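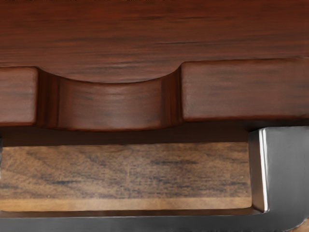
Setting Up the Drawer Cell

Many of you have asked what has been going on with the drawer cell this spring, and I promised in the last newsletter that I would write it up properly once things calmed down. They have calmed down, more or less, so pull up a chair, because this one goes on a bit.

For anyone who joined Sarnside after the winter, the drawer cell is our simulated practice cell. It is one arm, one small cabinet with a single drawer, and a room corner to put them in, and it all lives on the Rostami machine upstairs. We build it there first so that the people at Averham can try out a routine for opening and closing a drawer before they go anywhere near real furniture. It gets used a lot, and like any cell that gets used a lot it had drifted. Everybody had nudged something at one time or another (me included, and I am sorry about the floor height) and by May the saved layout and the one people had in their heads were two different places.

So we started over with the base of the arm. Gun-woo Hong and I spent a long and rather pleasant afternoon putting it back where the setup sheet says it belongs, then checking it against the corner of the room, then finding that the setup sheet itself had been wrong, then fixing the sheet. If you have an old printout taped inside a notebook, please throw it out! The new one is in the shared folder under Wovetti, which is still the silly name we gave the cell in its first week and now can't get rid of.

After the base came the cabinet. The drawer has to slide in a way that feels like a drawer, and that is mostly a matter of friction and end stops. Ours had been set so slippery that the lightest touch sent it sailing out to the stop and halfway back again. We turned the friction up until a gentle pull moved it and letting go left it where it was. I could have stopped there and been happy, but Gun-woo wanted to look at the stop as well, and he was right to, because it had been placed a little past the end of the runner and the drawer could tip when it got there.
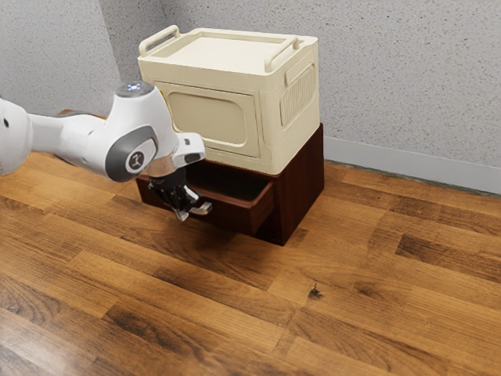
Kyung-tae Baek wrote in after reading an early draft of this piece to say that we ought to have done the grip force before touching the friction at all. His reasoning was that the old force setting of 100 percent was hiding half our troubles, since a gripper squeezing that hard will drag a badly set drawer open and make it look fine, and that he had lost most of a week to the same thing on another cell. He asked that I put this in so the next person does it in the right order, and I'm very glad to.

We did get to the force in the end. It now sits at 70 percent, and that's the number to put back if you change it for a test of your own. Please do put it back. The settings page doesn't complain when you leave it somewhere odd, and the next person to open the cell will have no idea why their fingers are slipping off the handle.

The approach distance is the other number worth knowing. That is how far out from the drawer front the fingers pause before they close in, and we have settled on 16 millimeters. Smaller than that and a slightly crooked approach bumps the drawer front. Larger, and the last little move gets long enough that small errors in the wrist angle start to matter. I know one or two of you like a bigger number, and I'm happy to be argued with over coffee, but let's keep the shared copy as it is for now. 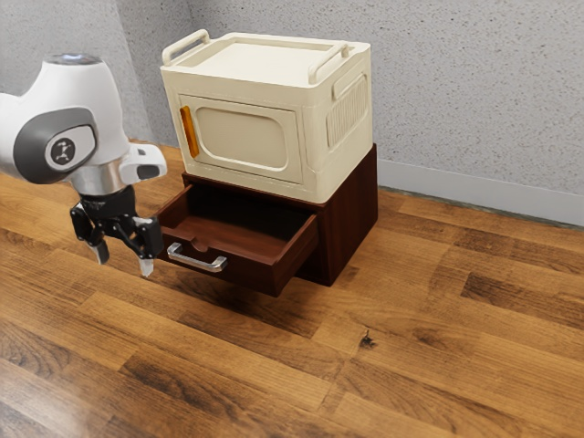

Open fingers at the open drawer, with the cream box up on the cabinet.

A word on the box, as it came up more than once. It belongs to the layout and should stay on top of the cabinet. If you take it off for a run of your own, save that under a new name and leave the main layout alone. The same goes for the lighting. I have a soft spot for a dim, cozy room myself, but the view from the wrist gets hard to read inside the drawer when the light drops, and we want everyone's runs to be comparable.

Once all of that was done we let the cell go through 70 resets in a row, with the arm returning to its start pose and the drawer closing each time, and I sat there with a cup of tea and a sandwich and watched far more of it than I needed to. We did find one more small thing, a joint limit on the elbow that had been typed in with the wrong sign, and Gun-woo fixed it before I had finished the sandwich.

From here on the cell gets a check at the start of every month. The list is short: base position, friction, end stop, grip force, approach distance, then a handful of resets. Averham will take the odd months and we'll take the even ones. If you'd like to sit in on the first one and learn how it goes, drop me a line or catch me in the kitchen before 10 in the morning, when I am at my most cheerful.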